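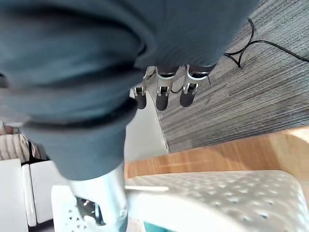
How often should a small business send out a newsletter?

As often as you have something to tell people, and for most of the small firms I've worked with that comes out at once a month, sometimes a bit less in summer.

I've been asked this so many times lately that I thought I'd better sit down with a pot of tea and write out the long version, so that next time I can just send a link (sorry in advance if you're reading this because I sent you the link!).

When I started doing marketing for other people I was a firm believer in every week, same time, come what may. I'd read it somewhere and it sounded very professional. My first proper client was Hirholm, who sell garden benches and those lovely big planters you see outside pubs, and I talked them into a weekly email with a great deal of enthusiasm and a colour-coded spreadsheet. The first month was a joy. We had the story of how the business began, a piece on looking after oak over the winter, and a nice offer on delivery. By week 6 I was writing four paragraphs on whether to put a cushion on a bench. I remember sitting there at ten at night, moving the word "cosy" from one sentence to another, and thinking that if I was this bored then heaven help the people getting it.

They had 300 people on the list at the time, and they were good people too, nearly all of them customers who had written their address on a card at the till. You could watch them drifting off. A couple unsubscribed each week, which doesn't sound like much until you remember that each one had stood in the shop and chatted about their patio.

So we stopped, and had a bit of a breather, and started again in October with one email a month. I asked the shop to keep a notebook by the phone and jot down whatever customers asked that week. That notebook was the best thing I ever suggested to anybody and it cost less than a sandwich. Can you leave it out in the frost? Will it fit in a hatchback? Why has mine gone grey? Every one of those became an email, and people started replying to them, with photographs of their gardens and long messages about their dogs, and I loved it.

Flaserholm went the other way, mind you. They do lunches for offices and they send out the menu, and of course a menu has to go every week or it's no use at all. It's short, it has the soup at the top, and people open it while they're hungry. I did once try to add a "thought for the week" underneath and was asked, very kindly, to take it out again.

If you're starting from nothing, I'd write 3 emails before you send the first one. Don't fuss over the design, just get the words down. If you get to the end of the second and find you're scraping about for the third, then you know once a month is plenty, and perhaps every other month would suit you better for now. You can always send more later on, and I've never yet heard a customer grumble that they'd had to wait.

As for what time of day, I've stopped worrying. I used to send everything at six in the morning because a course told me to. These days I send mine after lunch, when I've had a chance to read it through once more and catch the spelling mistakes (most of them, anyway).

I've got a bit more to say about subject lines, particularly a rather disastrous one I wrote about a bench sale, but the tea's gone cold and I promised to finish the autumn plan today, so I'll save that for next time.

Posted 2019-07-07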